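Changing wallpaper programs after nine versions of the old one

I have used Clukenier to change my desktop background since version 1, when it came on a magazine disc. It sat in the corner by the clock, picked a picture every morning and did very little else. Version 9 was the last one. The website now has a short notice saying the program is no longer sold or supported, and the forum has gone as well.

It carried on working on my desktop computer for a good while after that. Then I moved to the new laptop, which has a much sharper screen, and it started to go wrong. Pictures came up in the top left corner at a quarter of the size they should be, with plain grey for the rest. If I plugged in the second monitor it put the same quarter-size picture on that too. I tried the compatibility settings in Windows and got the size right, but then the menus were so blurred I couldn't read the folder names.

So in September I went looking for something else. My list of what I wanted was short. It had to change the picture once a day, at a time I choose. It had to handle two screens with a different picture on each. It had to leave my files where they are and not copy them into some library of its own. I also wanted the calendar, if possible, because Clukenier could print a small month grid in the corner of the picture and I had got used to looking at it.

Windows can do a slideshow by itself and I did try that first. It is under Personalisation, Background, then choose Slideshow from the box. It works. It will change once a day if you tell it to, but you don't get to say when, and on my machine it counted from whenever I last restarted. You get one folder, and subfolders are included whether you like it or not. It also doesn't know about portrait pictures, so anything tall gets its top and bottom cut off to fill the screen. If all your pictures are landscape and in one place, I'd stop there and save yourself the trouble.

Mine aren't. I have more than 3,000 pictures in the wallpaper folder and its subfolders, saved over many years, and they are every shape going. A lot of the early ones are 800 by 600, and they look poor stretched over a modern screen. I want those shown at their own size with a plain border.

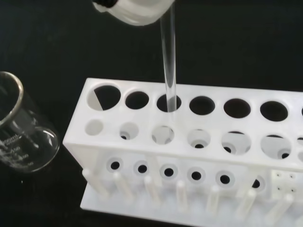 A comment under my last post asked why anybody still bothers with wallpaper when every window is opened full screen and you only see the desktop for a few seconds a day. It went on to say that a changing background slows the computer down and that a plain dark colour is kinder to the battery.

I see the desktop more than that. I keep the second monitor fairly clear, with a music player at the bottom and nothing else, so there is a picture next to me all day. As for slowing things down, I looked in Task Manager and Clukenier used next to no memory and no processor time except at the moment of the change. The battery point may be fair for some laptops. Mine is plugged in nearly all the time, so I haven't tested it and won't pretend to know.

Anyway, I tried two programs properly. I installed others and took them off again the same evening, mostly for wanting an account before they would show me anything.

Kwon is the smarter of the two to look at. The settings are in one window with large thumbnails, and you can drag folders straight into it. It fades from one picture to the next, where Clukenier just swapped them. It took a long time to read my folders on the first run, and the fan was going for most of that, but after that it was quick. It keeps a note of what it has shown, so you don't get the same picture twice until it has been through the lot.

What put me off was the online side. Kwon adds its own picture of the day to the rotation, and the switch for turning that off is in a different place from the rest of the settings, under the account menu. I turned it off. After the next update it was on again. I turned it off a second time and it has stayed off, but I don't like having to check. The free version also limits you to 49 folders. That sounds like plenty, and I expect it is for most people, but my subfolders go by year and then by subject and I went past the limit without noticing. It gave no warning. It just ignored the rest, and I only found out when I realised I hadn't seen a single one of the railway pictures.

It has no calendar either.
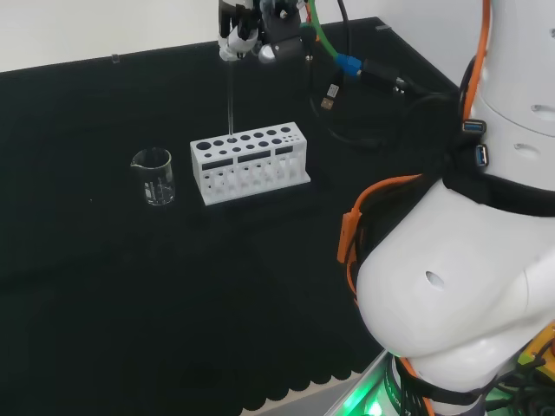

Gillian Prowse

Rulo is the other one. It is plain to look at and the help file is clearly a translation, though I could follow it. The installer is small and doesn't offer you anything extra. It puts an icon by the clock, and a right click gives you next picture, previous picture, pause and settings, in much the same order Clukenier had them.

Setting it up took me most of an evening, and most of that was my own doing. You make a list, add folders to the list, and then give the list to a screen. I had missed the last step and couldn't see why nothing changed. When you have given each screen its list, you set the fit. There is a box called "Small pictures" with its own choices, and if you pick "Centre, no stretch" the old 800 by 600 ones come out just as I wanted them. The border colour can be fixed or taken from the edge of the picture. I have it on dark grey.

The time of the change is under Schedule. I have mine set for seven in the morning. If the computer is off at seven it changes when you next switch on, and the following day goes back to seven. That is what Clukenier did and what Windows wouldn't do.

There is a calendar, but it is an add-on you download separately from the same page. It comes as a zip file. Unpack it into the Rulo folder, restart the program and a Calendar tab appears. The week starts on Sunday unless you change it. You can have one month or up to 3 in a row along the bottom of the screen, and you can choose the font. I would choose a font a size larger than you think you need, as the preview in the settings window makes it look bigger than it comes out.

Some things I don't like. It doesn't remember what it has shown, so with random order you do get repeats. I had the same harbour picture twice in one week. There is a "shuffle once" setting that is meant to deal with this, but it starts again from the top every time you add a new file to any folder, and I add files quite often. It can't read some of my older pictures either, the ones in PCX format. I have converted those to PNG with an image viewer I already had, using the batch option, and kept the originals in a separate folder. 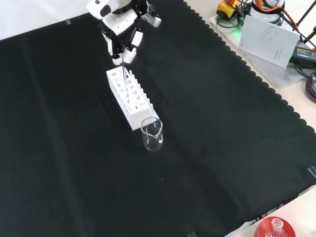
Lundivach, 25 Sep 2018

I have now had Rulo on the laptop for two weeks and have taken Kwon off. Uninstalling Kwon left a folder of thumbnails behind in AppData, which was quite large. It is safe to delete, or at any rate I deleted it and nothing happened.

I said I'd note the settings I ended up with, so they are written down somewhere when I next change machines.

Main screen: list "All", random order, change daily at 07:00, fit to screen, small pictures centred, border dark grey.
Second screen: list "Landscape only", same time, fill screen, calendar on, one month, bottom right, week starts Monday.
General: start with Windows on, check for updates monthly, fade off.

I turned the fade off after it flickered on the second monitor. It may be the cable.

If you are moving from Clukenier yourself, its lists are kept in plain text files ending in .clk in the program folder. You can open them in Notepad. Rulo won't read them as they are, but the folder paths are all there, one to a line, and you can paste them into Rulo's "Add several" box. Take out the first line, which is only the version number. I had to do this in batches, as the box seems to drop anything past a certain length.

The screensaver half of Clukenier is another matter and I haven't replaced that yet. Rulo doesn't do screensavers. For now I have the Windows photo one pointed at the same folder, and it is all right apart from the slow zoom. If you know of a way to stop it zooming, leave a comment.

Filed under: Desktop, Windows
Previous post: Cleaning up the fonts folder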